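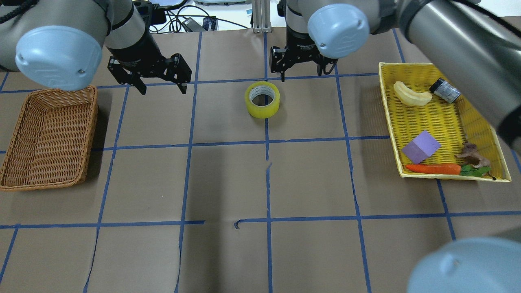 Chapter 7
Automatic Transmissions

A manual gearbox asks the driver to pick each gear. An automatic makes that choice itself, using oil pressure, road speed and the position of the throttle. This chapter covers the torque converter first, then the planetary gear set.
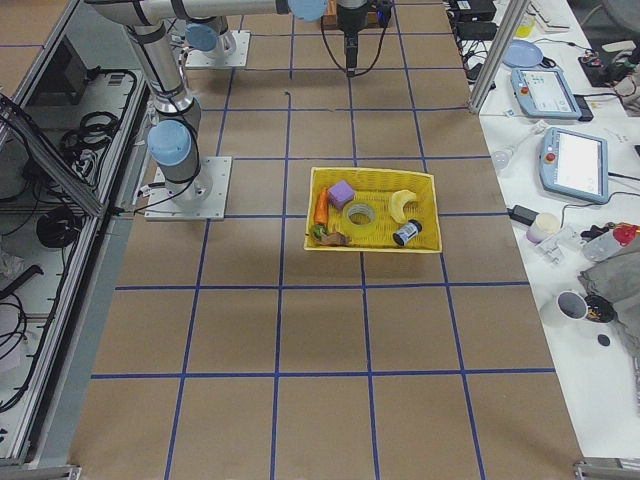 The torque converter sits between the engine and the gearbox. It has no solid link at low speed – oil thrown from one set of blades turns the other. That slip lets the car stand still in Drive with the engine running. Most converters also have a lockup clutch, covered on page 214.

Review the section on clutches in Chapter 6 before you begin.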